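Research Software Engineer, Bimanual Manipulation (Control and Perception)

Plumier Institute for Applied Robotics
Department of Manipulation Software
Reference: PL-MS-14
Published: 11 February 2024

The Plumier Institute invites applications for a full-time position in its Department of Manipulation Software. The department develops control, perception and planning software for pairs of low-cost arms that handle soft and flexible objects. The person appointed will work mainly on Drimeo, the software stack that the institute maintains together with its industrial partner, Nägeli.

Cables are the current focus of the project. They bend, cross over themselves and hide their own ends, and most planners written for rigid parts handle them poorly.

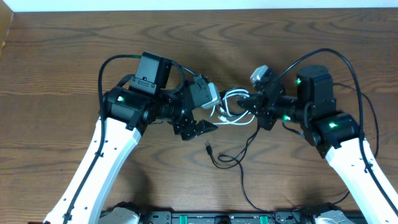 Photo: Plumier Institute / Department of Manipulation Software

Main duties

The successful candidate will take over the two-arm motion controller from Mathias Wallner, who is moving to the planning group. The controller currently runs both arms from a single process. It needs to be divided so that a delay on one side does not stall the other. The work also includes:

Collision checking between the grippers when they operate close together
Time alignment of joint states and camera streams
Maintenance of the recording and replay tools, including the episode browser
Code review and support for doctoral students who use the stack

Approximately one third of the position is reserved for the candidate's own research, to be agreed with the head of department.
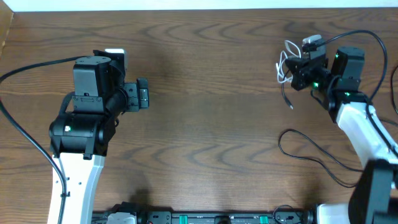

Two-arm workspace with cables at the right-hand gripper.

Perception is handled by a small team under Yoon-hee Cheon. Its present task is to estimate the path of each cable from a head view and the wrist views, and to pass that estimate to the planner with a usable measure of confidence. Close cooperation with this team is expected. The training set holds about 400 labeled episodes at present and will be extended during the first year of the appointment. 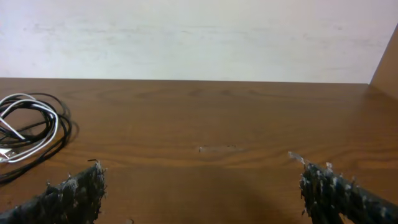 Wrist view of a black and a white cable, gripper open.

Requirements

A master's degree or doctorate in computer science, robotics, electrical engineering or a related field
Very good knowledge of C++ and Python
Practical experience with real-time control or motion planning on physical hardware
Familiarity with camera calibration and common vision libraries
Good written and spoken English

Experience with learned policies or with models of deformable objects is welcome – it is not a condition for appointment. Applicants who have contributed to open-source robotics software are asked to name the repositories and describe their own part in them.

Conditions

The position is limited to 2 years, with the possibility of extension subject to funding. It is based at the Brudham site. Remote work is possible on some days by arrangement, but a regular presence in the laboratory is required. The institute provides 30 days of paid leave per year and contributes to relocation costs.

Application

Please submit a cover letter, a résumé, copies of degree certificates and the names of two referees as a single PDF file through the institute's application portal, quoting the reference above. A short code sample may be attached. Applications will be reviewed as they arrive until the position is filled. Interviews are held in English and include a technical discussion with members of the department.

Questions about the research should be addressed to Luzius Stöckli, head of department. Questions about the application procedure are answered by Boris Kneževič in the personnel office.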